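Speaker notes, evening talk at the Mindurier reading rooms
Title on first slide: Can a machine put the books away yet?
Planned time: 40 minutes with questions. Speak slowly. Drink water before the second part.

Opening

Good evening and thank you for coming on a June evening when the garden is open. I will talk about one small chore, the putting away of books, and I will ask how far machines are with it. I will not talk about factories that build cars. They are impressive, but they have been shown to you many times.

Ask the room: who has put something back on a shelf today? Wait for hands. Then ask who can say how they did it. I expect fewer hands. (If all hands stay up, ask one person to explain it, and let them finish.)

Part one, why I chose this chore

In my years at Vetitz I worked with the machines that sort parcels. A parcel machine is fast, because the parcel may land as it likes. It falls into a cage and a person takes the cage away. At home or in a library, the object must stand in a certain way at the end. The spine must be seen. The neighbor must not fall over. The cover must not be bent.

When my colleagues at Studberg asked me what to try first, I said books. They are cheap, every family has them, and no two shelves are arranged the same. They wanted to do cups. We had a long discussion about cups, which I will skip unless someone asks.

Slide 4. Let them look for a moment before speaking. 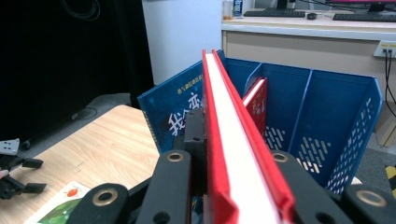
Elin Cadwaladr wrote to me after an earlier version of this talk that I make the chore too easy by choosing books with hard covers. Try it with paperbacks that have been in a beach bag, she wrote, and with the thin ones for small children, and then tell us again that machines are nearly there.

I think she is right, and I changed the talk for this reason. A hardcover book is almost a board. It keeps its form when two fingers press it from the sides. A paperback folds, and a thin picture book slips away between its neighbors, so that you find it in December behind the dictionary. Please say this part clearly, because last time I hurried over it.

Part two, what must be solved

First the grip. If you press too softly, the book turns in the fingers when it is lifted. If you press too much, you mark the cover. People change their pressure without thinking, many times in a second. A machine can measure pressure, but it must also know what to do with the measurement.

Then the slot. A file holder on a desk has narrow compartments, and the lower corner of the book must find the opening while the hand covers a part of the view. We humans do a little trick here. We touch the wall of the compartment with the book, on purpose, and let it slide in. For a long time engineers taught machines to touch nothing on the way. Now we teach them that touching is allowed.

The last difficulty is the order. Which book goes beside which? My mother sorts by height. My son sorts by what he has read. No camera can see this rule in an empty slot, so somebody must tell it.

Pause. Show the table of our trials, slide 7.

Numbers for slide 7

We made 1,000 attempts with one hard cover and one holder, always on the same table. Then we changed the holder and made 81 attempts. In the second group only 8 went in without help. Do not excuse this number. Leave it on the wall and count silently to five.

If someone asks why it fell so much: the new holder was lighter, and it moved when the book touched it. A person would put the other hand on it. Our machine had one hand.

Part three, my answer

Can machines do household chores yet? For one chore, with known objects, on a good day, yes. For your living room this evening, no. I would buy a machine from Man or from any other maker only after I had seen it work in a room it had never visited, with my own books.

I do not say this to be sad about it. Five years ago we could not even start the test.

Questions

Likely ones: price (I do not know), safety with children (say that the arm stops when it meets resistance, but our test was never done with children in the room), jobs in libraries (take time for this one, and ask the librarians present to speak first).

Return the clicker to the front desk. The key for the projector cupboard goes back on the hook by the door.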